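July 2023

Spent the day on the kitchen cell in Tanow. It exists only on the Omerović server, but it needs looking after like any other machine, and it had been left alone since November. Radka Babić says the arm has been stopping short on reaches over the counter, always toward the back corner. She had 669 runs logged and 416 of them flagged.

Started with the wrist camera. Its mounting offset was still the one from the old gripper. I put in the new values from Milan Maes's sheet, saved, and reloaded. After that I parked the arm, opened the fingers all the way with nothing between them, and checked the linkages on both sides for overlap with the gripper body. None found.

Next was the collision shape of the counter. Somebody had padded it by 11 millimeters on every side, including the top, so the planner thought the stone was higher than it looks. I took the padding off the top and kept it on the sides. Also gave the white pot proper collision shapes for its two handles – before, it was treated as a plain drum.

Saved one view from the gripper and one from behind the arm. 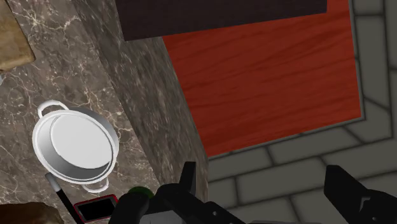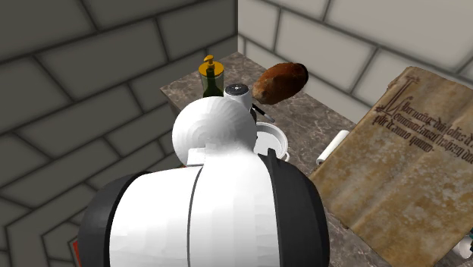
Afternoon

Reran 309 of the flagged reaches. Most finished. The ones that didn't were all going for the potato-looking thing by the back wall, and they stopped at the same joint limit each time. That is a separate problem. I wrote it up for Dragica Popescu and left the limit alone, as she set it and I don't know why it is that tight.

The black utensil still jitters a little when the simulation starts. Raised its friction, no change. Lowered the time step, better but slow. Put the time step back.

Vesna Matić called from Horesside to ask if she could copy the cell for Tedthorpe. Told her to wait until the joint limit is sorted out, and to take the new camera offset when she does.

Backed up the scene file and the calibration under a new name. Tomorrow: ask Dragica about the limit, then run the rest of Radka's list overnight.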